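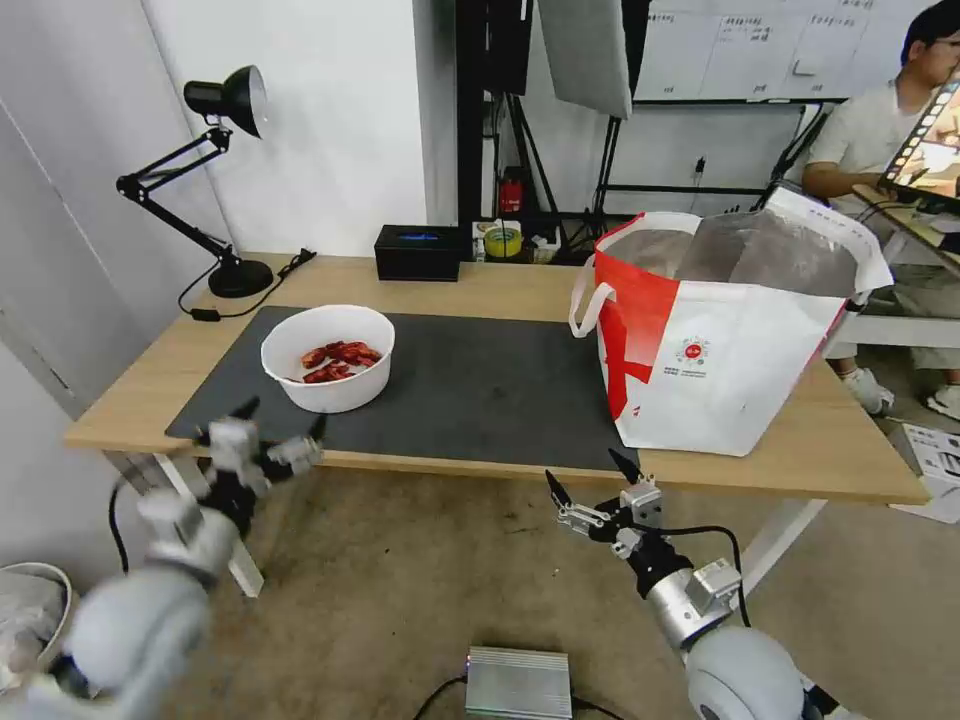
Our lab supervisor asked after the first demo whether the Akmont kit was worth its price for a class that only needs pick and place, and told us to answer that before writing anything about software.

The kit is sold as two arms with hands, a controller and the Pladutel control program. We used it for one term on desk tasks with a bowl and a shopping bag. Setup took us 2 afternoons, most of it spent on cabling and on calibrating the hands.

We logged 400 trials. In 31 of them the program stopped with a joint limit error and had to be restarted. The manual lists the error code but gives no fix. Support replied by email with a settings file, and we ran the rest of the trials on it.

The two hands need separate grip settings. Copying the left profile to the right one is possible in the menu, but we do not recommend it.

Our answer is yes for a shared lab and no for a single course. The second half of this report covers the grip settings and the error log.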